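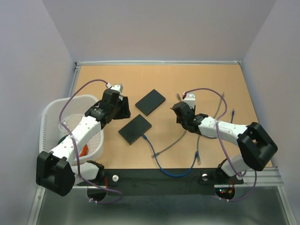
November 24, 2022

I've been on a bit of a basket kick, and I'm blaming Chaimae Bouazza entirely. She came round for tea in August, looked at the heap on my hall shelf (keys, batteries, a tape measure, three lip balms, a bike light with no bike) and said, very kindly, "You know you could just put that in something?" Well. Yes. I suppose I could!

So I did, and then I went a bit mad and started on the drawers as well. My rule at the moment is boxes for the fiddly bits and a basket for anything I grab every day. Small boxes are brilliant for fuses and picture hooks and all those little screws you daren't throw away, but I will not open a lid to get at my keys. I know myself. They'd be on the floor by teatime.

The other thing I've changed is where I do the sorting. I used to tip everything out on the bed, lose half of it in the duvet and then have to sleep on the rest. Now it all goes on a plain wooden table, and it's so much nicer – you can see every paper clip, and if you need to stop for lunch you just walk away from it. Mine has picked up a few marks over the years and I've decided I like them. Chaimae says a bit of beeswax would sort it out. Maybe at Christmas.

What I still haven't cracked is boxes inside baskets. It sounds so sensible, and then the one you want is always at the bottom, and you've got the whole lot out again looking for a plaster. I tried standing them on end, which was better until I took one out and the others fell over like dominoes. If anyone has a trick for this, please put it in the comments, I'm all ears.

Cables are next and I'm dreading it. I've got a carrier bag of them under the stairs, and I found one in there for a phone I gave away before we moved to Kustdale. Tama from next door has offered me a bag of 500 cable ties, which seems like a lot of cable ties, but I've seen the state of that bag and I may well be asking for more.

Right, the kettle's gone. Plasters are in the left-hand drawer now, if you're visiting.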